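Insulated carafe or insulated casserole for holding food and drinks on a buffet table?
Posted in Kitchen & Housewares

Marikar
I need to keep tea and one rice dish warm for a family lunch in December. There will be 20 people, the food is cooked off site, and there is no outlet near the serving table, so electric warmers are out. My budget is 50 for everything.

The store near me has a long shelf of boxed thermal ware, and I have narrowed it down to two items. The first is a Good Day carafe from the "Hot N Sip" line. I like the wood-tone body, but the box art doesn't tell me how it pours.

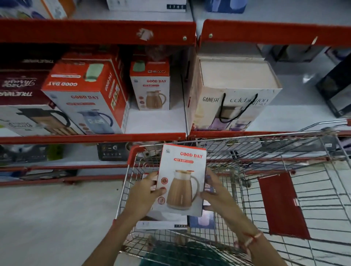 Good Day carafe, tan with a white handle

The same body shape seems to come in other colors. I would take whichever has the better lid, if there is a difference.

The second is a Rishabh insulated casserole, model name Sigma Marbella. The strip at the bottom of the front panel says 1700. I first read that as a price, but now I suspect it is the capacity in milliliters. 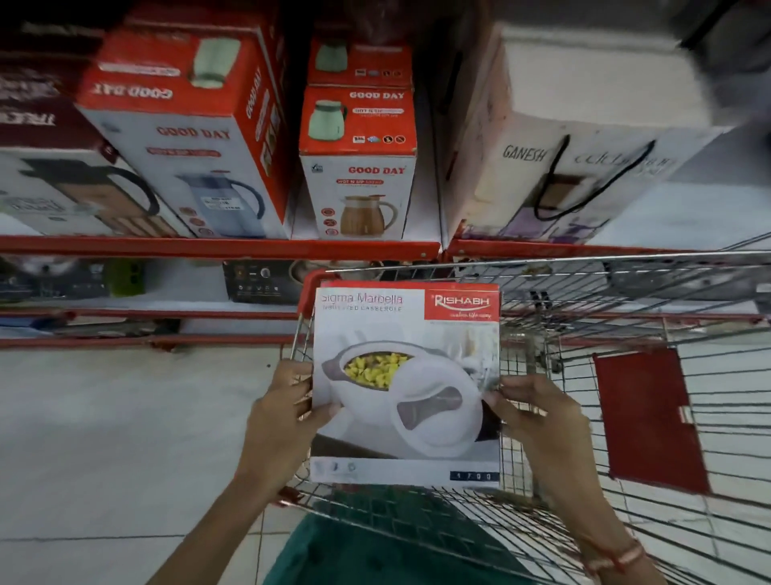

Rishabh Sigma Marbella, front of box

What I would like to know:
Is 1700 a capacity or something else?
Will a casserole of this type hold rice at serving temperature for 2 hours?
Is a carafe acceptable for tea with milk, or should I carry the tea black and add milk at the table?

Dalva Camargo
Taking these in order.

Capacity. A bare number on the front of a casserole box is usually the volume in ml, but it can also be a model code. Look for a printed panel on the side or base that gives net volume with a unit. If it is 1700 ml, one casserole will not serve 20 people. Allow 150 ml of cooked rice per person as a side and you need 3 liters, so buy two or use a larger one.

Holding time. Two hours is realistic if the casserole is preheated and full. Fill it with boiling water, close the lid, wait ten minutes, empty it, dry the rim, and load the rice straight off the stove. A half-full casserole cools much faster. Check with a probe thermometer before serving. Hot food should stay at 140°F or above.

Carafe. Carry the tea black. Milk leaves a film in the neck and under the lid gasket, and it spoils if the tea drops to lukewarm. Before paying, open the box and find out three things: whether the liner is steel or glass, whether the lid comes apart for washing, and whether the gasket is removable. Box art won't settle any of them. Color variants normally share a lid, but compare the item numbers.

Gosano29
had a casserole like that for years, fine for flatbread, rice goes soggy at the edges. put a folded cloth under the lid. dont put it in the dishwasher

Marikar
Thanks. I went back and read the side panel. It is ml, so I am getting two casseroles and one carafe. Milk will go in a separate jug.

Dalva Camargo
One carafe is probably short for 20 cups. Work it out from the volume on the box at 150 ml a cup, and plan to refill from a kettle if there is a kitchen in the building.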